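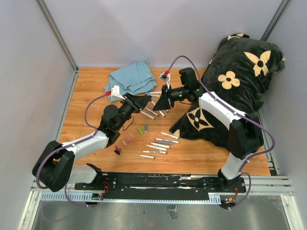
A respondent in Rarnum wrote in the margin of the diary form that markers were never the hard part, and that what kept the floor untidy from one evening to the next was the caps, which ended up under whatever soft thing was lying nearest. Several other households said much the same in the closing interview. We had not planned to treat caps as a separate item, and the first version of the form had no line for them. They were added in the second week and the earlier entries were recoded from the written notes.

Figure 2. Small hard items and large soft items sharing one floor: markers, caps, a folded blue towel and a black plush pillow.

9 min read

4.2 Mixed floors

We use the term "mixed floor" for any floor area on which small hard items and large soft items were lying at the same time when tidying began. Figure 2 shows the type. The small items in our diaries were mostly drawing supplies, building bricks and hair clips. The soft items were mostly pillows, towels, blankets and stuffed toys. A floor with only one of the two kinds was coded as plain.

The diaries cover 21 households in Rarnum and Sorkura over nine weeks and contain 1027 usable entries. An entry is one tidying session in one room, written up the same evening by the adult who did it or watched it being done. Entries with no start time were dropped. So were entries in which the only work reported was vacuuming.

The order of work on mixed floors was fairly stable within a household and varied a good deal between households. Two orders account for most of what was written. In the first, which we call soft-first, the pillow or towel is picked up and put somewhere else before anything small is touched. In the second, small-first, the markers or bricks are gathered around the soft items and the soft items are lifted at the end. Some households changed order partway through the study, usually after moving the storage box to a different part of the room.

Soft-first sessions were shorter to describe and had fewer returns. A return is a second trip to the same patch of floor, for example when a cap is found after the marker box has already been closed. In small-first sessions the return nearly always came when the pillow was lifted. Respondents did not seem to mind this much. One wrote that she looks under the pillow last on purpose, as a check. Others only mentioned it when asked.

The towel behaved differently from the pillow. A towel that was already folded was often left where it was until the end and then carried out of the room, so it did not really belong to the floor task at all. Unfolded towels were shaken, and small things fell out of them. The diary form asked whether a towel was folded at the start of the session, but not whether it had been used, and we cannot separate towels waiting for the closet from towels waiting for the wash.

Capping

Marker sessions can be split again by when the caps go on. Some people cap each marker as they find it and hunt for the matching cap before moving on. Others gather all the markers in one hand or in a tray, gather the caps separately, and match them at the table. The Koubek tray, a shallow tray with a lip on one side that we lent to households in Sorkura, was meant to support the second method. It was used that way in some homes. In others it became a place to leave uncapped markers overnight, and two respondents asked us to take it back.

Matching by color caused few problems for adults. Children more often put any cap on any marker, and whether this counted as tidy was a matter of house rules. We coded a marker as put away if it had a cap on it and was in its container, without regard to color. A stricter rule would lower the completion scores for children and leave the adult scores mostly unchanged.

Comparison with the Stamov checklist

The Stamov checklist, which we used for the closing visits, scores a floor by what remains on it after the session. It gives a large pillow and a single cap the same weight. This fits the way respondents talked about a finished room, since a room with one thing left on the floor was usually called not done, whatever the thing was. It fits less well with effort. Lifting a pillow took one movement and no searching. A cap could hold up a session until somebody gave up on it, and in the diaries the words "gave up" appear almost only next to caps and puzzle pieces.

We therefore report the checklist score and the number of returns side by side in the next section. The two agree on plain floors. On mixed floors they come apart, mainly in the evening sessions after 9 p.m., when respondents were more willing to close the box with a cap missing and look for it in the morning. Morning searches were not recorded on the form unless they became a session of their own.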